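Review: Cavar Standing Mat for Qigong and Tai Chi, after one winter of use

I practice tai chi for many years and standing meditation for a little less, and until last year I never owned a mat. My first teacher did not like mats. She said the floor is the floor. But my knees have become older and the room where I train now has a hard floor, so in December I bought the Cavar standing mat, the larger of the two sizes. I want to write down what I found, because the reviews I read before buying were mostly written after one or two days.

First, what it is. The Cavar is a firm foam mat with a woven top. It is 11 millimeters thick, and this is thinner than the mats people put in front of the kitchen sink. When you open the package it looks too thin and I was a little disappointed. After the first session I understood the choice. On a thick soft mat the ankle is always working to correct itself, and in single whip or in any slow step the foot sinks on the outside edge. With the Cavar I can feel the three points of the foot clearly.

For standing practice it is very good. I do one long standing in the morning, normally twenty minutes, and before I had a burning feeling under the heels from the middle of it. With the mat this comes much later, and some mornings it does not come. Pallavi Bansal, who leads our Thursday group's warm-ups, tried it for one round and asked me where I bought it. I should correct myself, the group does not have a fixed evening anymore, but we still call it by the old name.

For the form it is more complicated. The mat is long enough for the opening section of our short form, up to the first turn. After this I step off with the left foot, and there is a small edge. The edge is beveled, so you do not trip, but you feel it, and when you are thinking about your waist you do not want to be thinking about an edge. You can put two mats together, and the company sells a joining strip for this. Tomomi Takagi from our class has two of them joined and she says that the strip opens in cold weather. I did not test the strip.

Turning is the other question. The woven top holds a bare foot or a thin sock well. With my cotton-soled shoes, it holds too much. When I pivot on the heel the shoe wants to stay and the knee wants to go, and this is exactly what we do not want. I now practice on it barefoot or in socks and I keep the shoes for the open floor. If you are a person who always trains in shoes, please think about this before you pay.

The smell. Many buyers complain about it. Mine had a rubber smell for 12 days, strong on the first two, with the window open. Then it was gone.

Cleaning is easy. I wipe it with a damp cloth and a drop of dish soap and let it dry over a chair. Dust goes into the weave, and a vacuum cleaner with the brush takes it out. Do not roll it when it is damp. I did it once, and it had a sour smell the next morning. It rolls with the top side out, not in, and the paper inside the package says this only in very small letters. If you roll it the wrong way, the corners stand up for a week.

I compared it for some days with the Uvix mat, which Harsh Bhatia lent me. The Uvix is softer, cheaper and has nicer colors. For somebody who does only seated breathing and a few stretches I would say take the Uvix. For stepping it is too soft, and it moved under me on the second repulse monkey.

What I like: firm, stays in its place, good for long standing, no wear that I can see after the winter.

What I do not like: the grip with shoes, the edge, the weight when I carry it to class on the bus, and the strap, which is too short and has a weak buckle. I use an old belt instead.

I would buy it again for the standing practice alone. If the form is your main work and you have a decent wood floor, keep your money, or spend it on a seminar. 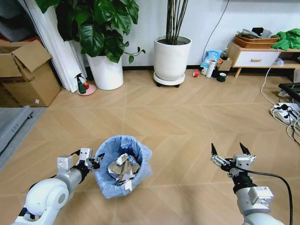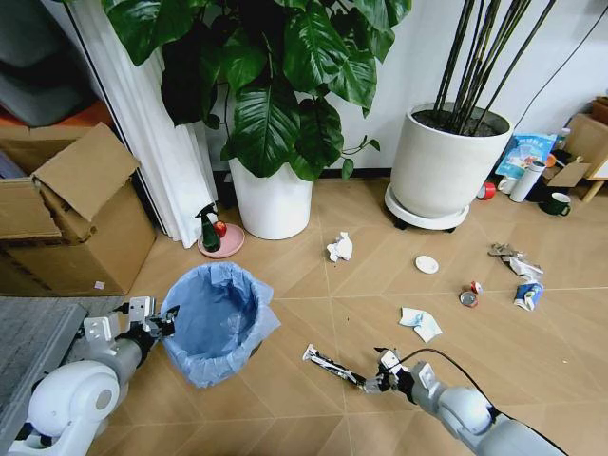 The bin with its light blue bag, in both pictures.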